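Kitchen tasks for teaching a robot: tips from our bench

We've been collecting examples of everyday kitchen jobs for a two-armed learner since June, first in the simulator and then on the real bench, and I still get a kick out of every new task! A few things that have made our sessions go better, for anyone setting up their own.

Start with cups and a tray. It's the "boil an egg" of the whole business. A cup is easy to grab and forgiving to put down, and a tray with a raised rim gives a clear finish line: in or out.

Use colours you'd never buy for your own cupboard. A bright red tray on a brown table is a joy to work with, and you can tell at a glance which cup you're talking about when you label the run.

Move things before every run. Nudge the tray, turn it a few degrees, swap the cups over. Kirsty Sutcliffe keeps a jar of paper slips with starting spots written on them (far left, near edge, lying over) and draws one each time. Our first batch of 500 had the tray dead square in every single one, and the learner was hopeless the moment we turned it.

Save the half-done starts too. One cup in the tray and one still out on the table makes a great opening position, and we now do 25 of those in every batch.

Let both arms have a go. If the cup's on one side, reach with the arm on that side, and don't favour the one you like driving.

Keep your fumbles, but label them as fumbles. Tahsin Majumder has a separate folder for his and it's the most useful thing on the drive.

Stop after 4 batches and have a cuppa. Tired hands make jerky examples, and the learner will copy every wobble.
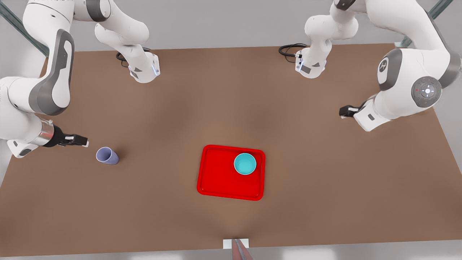
Cups and tray in the simulator, one in and one to go.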